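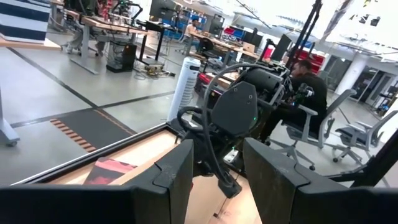
Week 5: Does eye level really sell?

Every shop manual repeats it: "eye level is buy level". The claim is that moving a product up to eye height makes people buy more of it. You should be able to say by the end of this session what would count as proof. Most of what is offered doesn't.

Start with the Korletey handout. It reports a rise in tea sales of 24 per cent after a move to a higher shelf. Look at what else changed that month. The price dropped, and a rival tea was out of stock for part of May. The handout mentions both in a footnote and then ignores them.
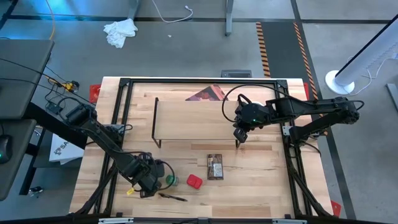
Fig. 1. Raised wooden shelf on thin black metal legs.

Whose eye level, anyway? Manuals tend to give one height as if all shoppers were the same. Children, wheelchair users and people bending over a trolley drop out of the sum. Shops also put their best sellers in the best spots
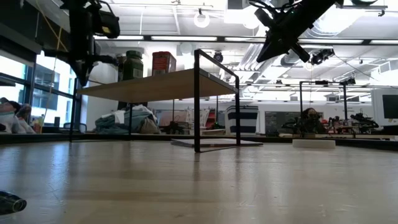
to begin with, so a plain comparison of high and low shelves tells us very little. The tea may be there because it sells.

The Maltley trial is better. Shelf positions were drawn by lot and swapped each week. But it logged only 1,000 sales against the 2,000 planned, and stopped early. Be wary of early stopping, above all when the result suits whoever paid.
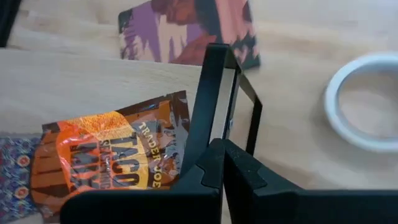 Ronaldo Tiongson objected that a shop can't wait for perfect evidence and has to put the tea somewhere. Fair enough, but a guess should be sold as a guess.

For next week: read the Tradberg summary, pages 5 to 24, and write down one thing that would change your mind.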